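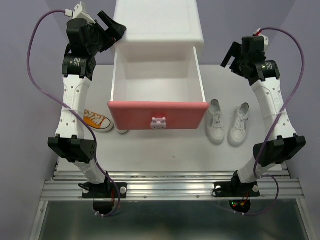 Spent my whole afternoon at the Tendcombe gallery looking at painted fans and I need to talk about them. Thread, sorry, it's going to be a long one!

The show is up until the end of January and it's two rooms, mostly French and English fans from the 1700s, plus a case of later ones. I went in for the watercolours next door and never got to them.

First thing: the leaves are tiny stages. One has an entire harbour on it, boats, dogs, a woman selling fish, and the whole lot is painted across pleats. The painter had to work out where a face would land so it didn't get a fold down the nose.

Some of them didn't bother, mind you. There's a shepherd on catalogue number 3873 who has been creased straight through the eye for a couple of centuries and still looks quite cheerful.

The leaf was usually painted flat and pleated afterwards, often by someone else in a different workshop. So you could do your best sky ever and then hand it over to be folded. I'd have been a wreck.

My favourite is on vellum, up to 14 colours in the flowers alone according to the label, and the greens are so fresh. Fans spent a lot of their lives shut, so the paint hardly saw daylight. Compare that with the faded one beside it that hung framed in a hallway. Poor thing.

Turn them over if you can! Well, you can't, but they've put six of them on stands with a mirror behind. The backs are looser and quicker – a few reeds, a bird, one little cottage – and I liked some of them better than the fronts.

Also learned that people bought printed leaves and coloured them in at home. There's one with the blue gone well outside the lines. I felt very seen.

If you want to read up first, the Listeck library has the catalogue from the earlier show, the one with the grey cover. The fan chapter is near the back and has good close-ups of the brushwork.

Going again with my sketchbook next week. Might even make it to the watercolours – no promises.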